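Matheson Rimmed Serving Tray, Small – Six Months of Use

Posted 11th December 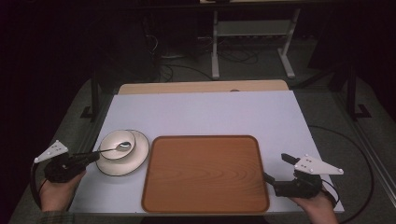 A reader's comment on my first-impressions post in June asked whether a tray this size is worth having at all, given that a saucer with a bowl on it can be carried perfectly well in one hand. The same reader thought the rim too low to stop anything that slides. Both points deserve an answer, and six months is long enough to give one.

The tray is a rectangle with rounded corners. The surface is an orange-brown wood grain with a good deal of curve in the figure, and the rim is a darker brown. Mine has kept its color. It lives on end beside the toaster, away from direct sun, so I can't say what a windowsill would do to it.

Capacity first. My standard load is a small white bowl on its saucer, both with a thin dark line at the rim, plus a spoon. That fits with room left for a mug. Two saucers side by side fit only if they overlap the rim, and then they rock. Anyone serving two people should get the next size up.

Rim. The reader is right that it is only slightly raised. I tested it by loading the saucer, bowl and spoon and tilting one short end until something moved. The saucer started to slide at 5 degrees, reached the rim and stayed there. At steeper angles the spoon went first. It had been laid across the bowl, and the handle end is heavy enough on mine to tip it out – this is a fault of the spoon, and I mark nothing off the tray for it. I repeated the test 3 times with the same result. With a damp cloth under the saucer there was no slide at the first angle.

Lifting. There are no handles and no cutouts. On a flat table you have to get your fingertips under the rim, and with the tray lying flush on a smooth board this is awkward. I pull it toward me until the near edge overhangs, then lift. The Rotstead tray I used before had cut handles and was easier to pick up, though crumbs went straight through them.

Cleaning. Wipe with a damp cloth, dry at once. The inside angle where the surface meets the rim collects sugar and needs a soft brush every week or two. I have not put it in the dishwasher. The leaflet from Tollus, the shop I bought it from, says not to.

Marks. One pale ring from a hot mug, left overnight in the second week, now faint. Fine scratches near the middle from unglazed saucer feet, visible only in low light. No lifting or swelling at the corners.

Weight on the kitchen scale is 251 grams, less than I would have guessed from handling it.

As for whether it is worth having: for one bowl and one saucer carried across a room, no. For the same items plus a drink, carried up stairs, yes. Most of my use is the second kind. I would buy it again at the same price, and would pay slightly more for a version with a taller rim.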